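Barkthorpe Print Studio: Progress Report on the Evening Etching Courses
For the Kazmi Fund, second payment period 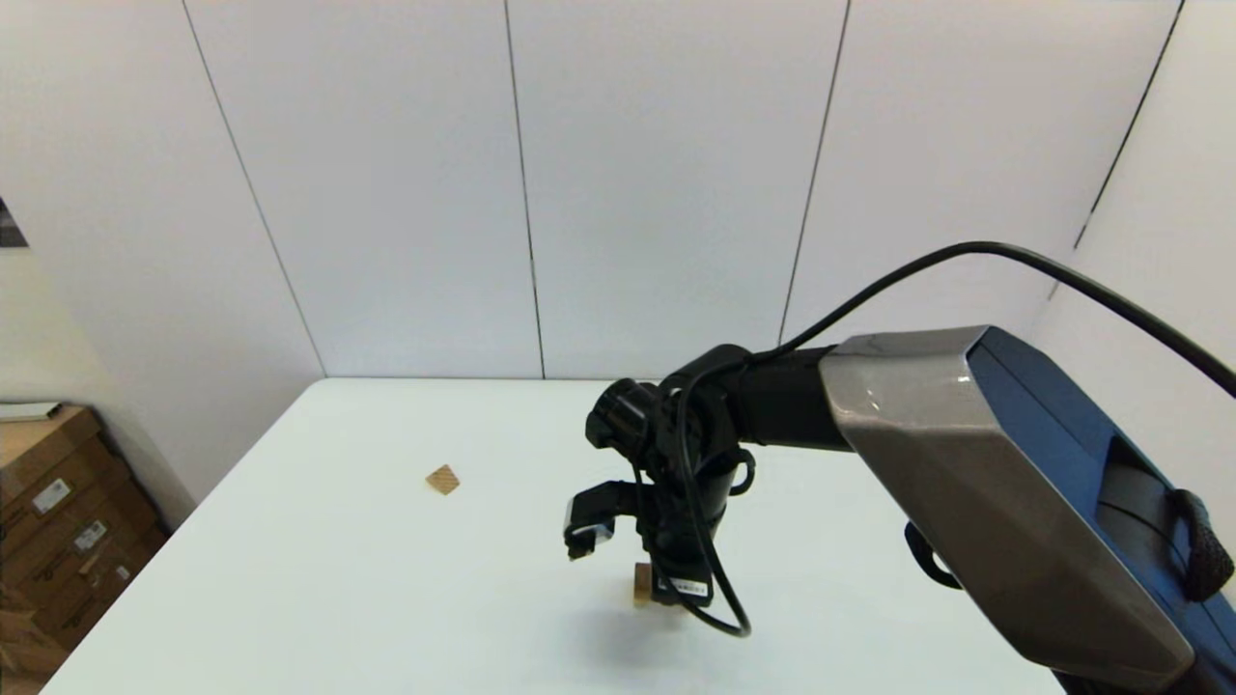
The fund asked for a plain account of how the courses are going, and I will try to give one. I took over the coordination in June, after the application had been written and approved, so some of the targets below are ones I would not have set myself.

Enrollment

Both evening groups filled. The application reads this as proof of "strong unmet demand in the district." I am less sure. A good part of the Monday group had already taken classes with us, and I know several of them would have paid the full fee. The second group has more people who are new to printmaking, mostly through the notice at the Rurkitz library. If the fund wants to reach beginners, that notice did more than the paid advertising, and I would move the money accordingly.

Attendance held up well through drypoint and hard ground and then fell off when we reached aquatint. Kosmas Stamatopoulos, who teaches both groups, puts this down to the season. My own view is that the aquatint sessions were too long and had too much waiting in them. People stood in line for the hot plate. We have since split those evenings so that half the group is printing while the other half is preparing plates. It is too soon to say if this has helped.

Spending

Materials came to $1,169 against a budget line of $922. Paper is most of the overrun. The application assumed students would proof on newsprint until the last week, which I doubt any working printmaker would have put on paper. They want to see what the plate does on a proper sheet, and they are right to. I have asked Gitetti for a price on mill seconds and will send it on when I have it. The ink line is under budget only because we used up old stock, so please do not take it as a saving.

Teaching fees are as planned. The small press has needed new felts, which we paid for ourselves.

Outcomes

We were asked to report on "growth in creative confidence," using the form supplied. Nearly everyone ticked the top two boxes. They also filled the form in at the end of class with the teacher in the room, and I would not lean on the results. More useful, I think, is that 5 students have asked for bench time outside class and 2 of them have started editions of their own. One is a set of small landscapes in soft ground that I would be glad to hang anywhere.

The planned exhibition has not been arranged. The application promised it in the Rurkitz library foyer, but there was no written agreement with the library, and the foyer has no hanging rail. I am looking at our own front room as a fallback.

Still to settle

Whether the overrun on paper can be met from the exhibition line.
Whether the confidence form can be dropped or sent out by mail.
A date for the fund's visit. An aquatint evening would show you more than an open day.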